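4.2 Perception and replanning on clear labware

The tabletop task puts the most strain on the perception stack, so we treat it apart from the bin and drawer tasks in Section 4.1. Nearly everything the arm has to find is transparent. Depth readings on clear acrylic and glass are either missing or belong to whatever is behind the object, and the point cloud used in Section 3 leaves holes where the rack should be.

We therefore do not use depth for the rack, the tubes or the scoop. The tracker, which we call Cakine, works on edges in the color images. It takes the bright lines that form along polished rims and fits them to a stored outline of each part. A black background makes these lines easier to separate from clutter, and we set the edge threshold once for the whole task. The fixed view gives a first pose for each object. The wrist view then corrects it during the last part of the approach, when the hand hides the target from the fixed view.

The two views often disagree. Reflections in a flat base plate can produce a second, fainter copy of an upright part, and the tracker sometimes locks onto the copy. Bereket Negussie added a check that rejects any fit whose lower end falls below the table plane. It removed most of the false fits but not those on slanted edges, where the copy and the part lie close together in the image.

Powder is handled by a separate segmentation step. It labels white pixels inside the fitted outline of the scoop bowl and passes the mask to the planner, which uses it to choose a tilt limit for the wrist. The mask is not a measure of mass and we do not report it as one.

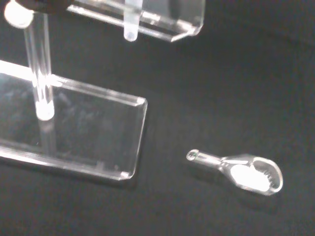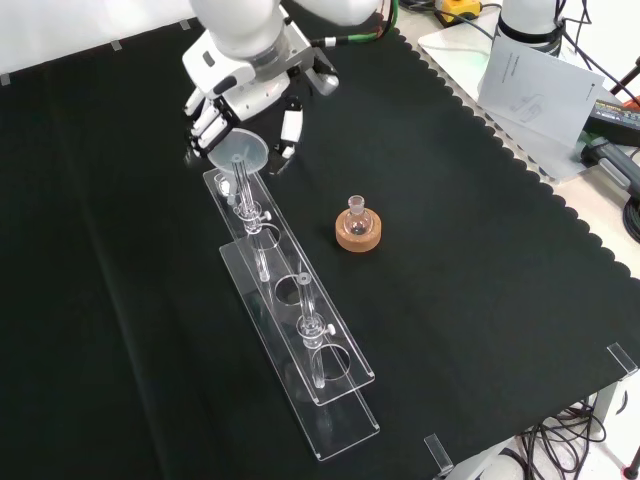 Figure 6. Wrist view with the scoop and acrylic stand (first) and fixed view with the hand holding a funnel at a tube in the rack (second).

The planner, built on the Rokton library, runs at two rates. A slow loop picks the next subgoal from the task graph and solves for a collision-free path. A fast loop runs at 60 Hz and only shifts the end of that path as new poses arrive. If the shift exceeds 5 mm, the fast loop stops the arm and asks the slow loop for a new path. Early versions let the fast loop absorb any shift, and Bezawit Zeleke found in the logs that this was the usual cause of contact with the rack.

Funnel placement needs one more rule. Once the stem is inside the tube opening, the wrist view is of little use, and pose updates from it are ignored. The controller switches to force feedback and lowers the hand until the vertical force reaches a set value. The same rule is used for the Hinbridge setup in Section 5, with a different force value.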